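Packaging and Materials, Unit 4: The Can Lid

Notes for the January session. Read these before you come, and bring one empty drink can, rinsed, with the tab still on.

We spent the last unit on glass, and I know a few of you were sad to leave it behind. Wait until you look hard at a can lid! It is my favorite object in the whole course. The lid is a separate part from the body, made on its own line, from its own sheet, and joined on only after the drink has gone in. Most people handle cans all their lives without giving that a thought.

Start with the metal. In an aluminum drink can the body and the lid are usually two different alloys. The body alloy has some manganese in it and stretches well, so it can be drawn and ironed into a thin-walled cup. The lid alloy carries more magnesium and is stronger, and it has to be, as it stays nearly flat while the gas pushes on it from inside. A flat plate is a poor shape for holding pressure. The curved wall has a much easier job, and the bottom is domed inward for the same reason that an arch holds up a bridge.

Then the seam. The edge of the lid (the curl) is hooked around the flange at the top of the body and rolled, then pressed tight in a second pass. Look up "double seam" in your glossary and copy the cross-section into your notebook by hand. Please do draw it – tracing the folds with a pencil is how they stick. There is a thin line of sealing compound inside the curl that fills the tiny gaps.
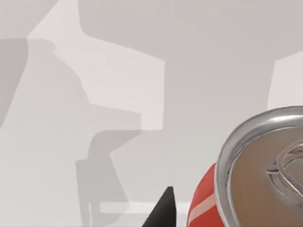

Why doesn't the tab tear off when you pull it?

It is held by a rivet formed out of the lid's own metal, and the force goes mostly into pushing the scored panel down. The tab works as a lever. At first the rivet lifts a little and the score line starts to crack near it, which lets the gas out (that's the hiss), and after that the nose of the tab presses the panel in along the rest of the score.

The score line deserves a paragraph to itself. It is a groove pressed partway through the metal, deep enough to break under a finger's pull and shallow enough to survive shipping, stacking and a hot car. The groove doesn't go all the way around, so the panel stays attached and folds inside. Older ring-pull lids came away completely and ended up on beaches and sidewalks, and the stay-on tab was a wonderful fix for that.

In class we'll work through the Cludwood exercise: an order of 3,000 lids split 50/50 between two suppliers, Clesumwood and Flotura, with different score depths. You'll decide which batch to accept and defend it out loud. Benedek Simon is running the seam table, so take your cut-open samples to him, and wear the gloves – cut aluminum is nasty.

Reading: Nedeljković handout, the section on rivets and the one on coatings. Skip the cost tables for now.

Bring a ruler too.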